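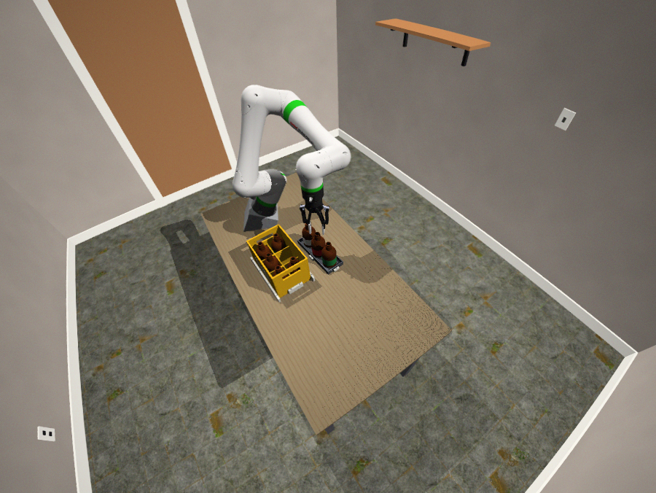

Crate loading is the last hand job on the returns line at the Hagedorn bottling works, and by November it will be done by an arm. Sitska, the integrator, has modeled the cell down to the power outlet on the wall, and the simulation has been circulating among the shifts since spring. The task in the model is the one people now do standing up: bottles wait in a row on a tray, a two-fingered gripper hangs over the rearmost, and a yellow crate with divided compartments sits beside it, four bottles already in. The model has been useful for checking reach and cycle time. It has very little to say about the job, and most of the discussion at the plant has proceeded as if it did.

The plant runs 10 crate stations across two shifts. The positions attached to them number 35. Management has stated in writing that no position will be cut during the first year, and I have no reason to doubt it. My concern is with what the positions will contain.

A person at a crate station does four things. She moves the bottle. She looks at it while it moves. She feels it, which is how most chipped necks are found. She also sets the pace of everything upstream, in that the conveyor operator watches her hands and slows the feed when she falls behind. Only the first of these appears in the specification. The second is assigned to a camera at the washer outlet. The third and fourth are assigned to nothing.

Ilse Gerlach has run the second shift for eleven years and kept a rejection log through the trial period. It lists 277 bottles pulled at the crate stations after passing the washer camera. Of these, 141 were pulled by touch, according to the mark she asked the crew to make beside each entry. The vendor's response was that the camera threshold could be tightened. It can, and the false reject rate will rise with it, and someone will have to sort the false rejects by hand. That sorting is a new job. It has no title, no pay grade and so far no chair.

This pattern is familiar from the palletizer installation, where the Skondix units removed the lifting and left behind a jam-clearing role. The lifting was bad work and I would not bring it back. Two former colleagues have shoulders that would agree. But jam clearing was classified as "monitoring," one grade below lifting, on the theory that a person who is mostly waiting is mostly idle. A person waiting for a fault within a fixed response time can't read, can't talk for long and can't leave. Anyone who has done it for a full shift will report being more tired than after stacking.

I would ask for three changes before the cells are commissioned. The false-reject bench should be written into the staffing plan as a graded position, at no less than the present station rate. The people on the line should have authority to slow the feed without a supervisor's code, as they do now in practice. And the arm's speed should be set after a month of running with the present crew, using their log as well as the cycle time from the model.

The third request has met the most resistance. The speed figure is in the contract, and the payback calculation depends on it. Both documents were signed before anyone from either shift had seen the cell layout. Changing them would take an amendment, and the plant has amended equipment contracts before, most recently over floor loading at the Gernach site. Staffing seems to me at least as good a reason as concrete.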